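Right, back again with the long version of what our student robotics club has been up to, so put the kettle on. This is post one of however many it takes me to get to the point (sorry, you know what I'm like).

For anyone new: I help run the bimanual group, which is two arms on one bench and far too many opinions. We've got 12 students this term, a couple of them brand new to programming, and the project is called Follivow. Amber Michiels came up with the name in July and refuses to tell us what it means.

The job this term is groceries. Small containers, tins, lidded cups, and a canvas tote for them to go in and out of. It sounds like the most ordinary chore in the world until you try to write down how your own hands do it — I sat at my kitchen bench for ages one evening moving deli tubs about and learnt very little except that I use my thumbs a lot!

We chose cloth on purpose. Grigore Zamfir, who looks after the control code, wanted a nice stiff cardboard box, and I completely understand why. A box keeps its shape. A tote folds over on itself, the handles flop wherever they fancy, and every time you set it down it's a slightly different bag.
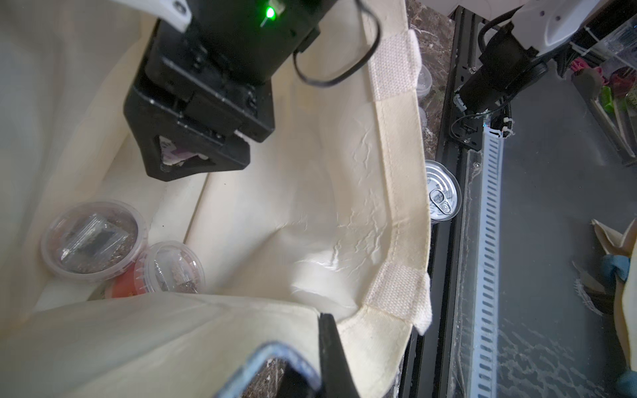 Do the students write all the motions by hand?
They drive the arms themselves first and record each run, and then they train a small model on the recordings. The only hand-written parts are the start position, the stop position and the safety limits.

We've got 202 recorded runs saved so far, which I'm told is modest, but I've watched an awful lot of them and I'm very fond of every one. Bram Stevens labels them in a spreadsheet with a comments column that has become my favourite reading. "Went for the handle again" turns up a good deal.

Some of you have asked about the lidded cups. They're harder than the tins, by a fair way. Squeeze too much and the sides give, squeeze too little and the cup slides, and once one has tipped over you need a whole different approach to pick it up. Ans Dekker has been working on just that for weeks and has a lovely theory about coming in low and from the side.

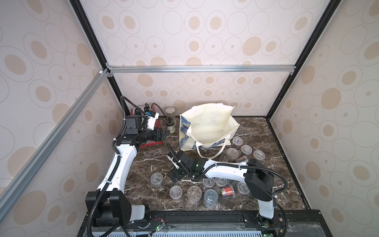 The other thing we argue about is which arm does what. At the moment the students like one arm to steady things while the other one does the picking, but Ans wants both of them picking and meeting at the bag, and I can see it both ways. We've agreed to give each plan 15 runs with the same groceries and compare the notes afterwards.

If you've got a colour preference for the club shirts, replies are open until the end of the month. So far it's green, and one very firm vote for mustard from Amber.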